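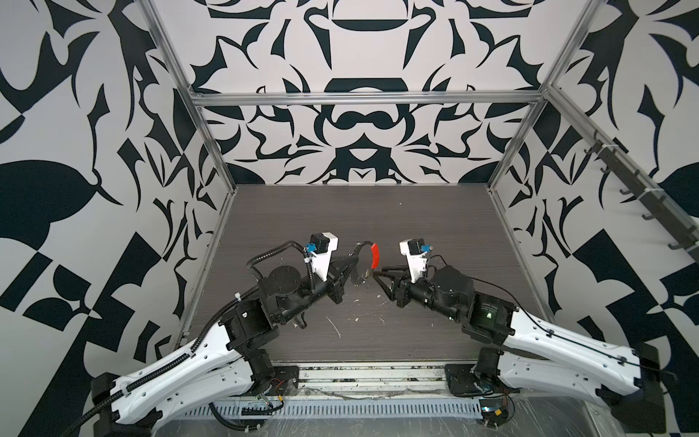

Black and white pattern, dark wood-grain top

Bold wallpaper behind a dark desk – will I regret it?
Posted in Walls and Paint by Vilja Koskela

I want to paper the alcove where my desk goes, back and both sides. The pattern I like is large, black on a pale gray-white, with leaf shapes. The desk is dark brown. My sister says it will feel like a closet. The walls were last painted in January with satin paint. Do I need to strip that first? My budget is 800 for everything, including a light.

Brian Kinyua
Go for it. I did my hallway and stopped noticing it after a week.

Marjatta Rantala
You don't need to strip satin paint if it's sound. Wash it, let it dry overnight, sand it lightly and prime with a wallpaper primer. Mine was Sturier, but any decent one will do.

With a large pattern, check the repeat on the label before you order. You can lose a lot of each roll matching it up. Hang the back wall first and start from a center line, so both corners end up with the same part of the design. Buy all rolls from one batch. I had to reorder and the new white was creamier – you can still see the seam by the window.

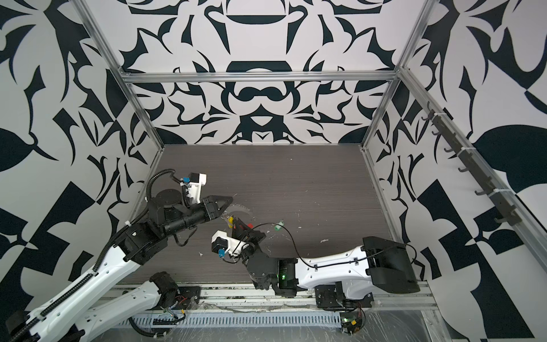 Same pattern on the back and side walls

Mwanaisha Gachanja
Agree with Marjatta on the batch number. For the light, get one that shines down on the desk and keep it off the paper. Tape up a sample and leave it until Saturday before you spend anything. My alcove is 11 inches deeper than my desk and it doesn't feel like a closet.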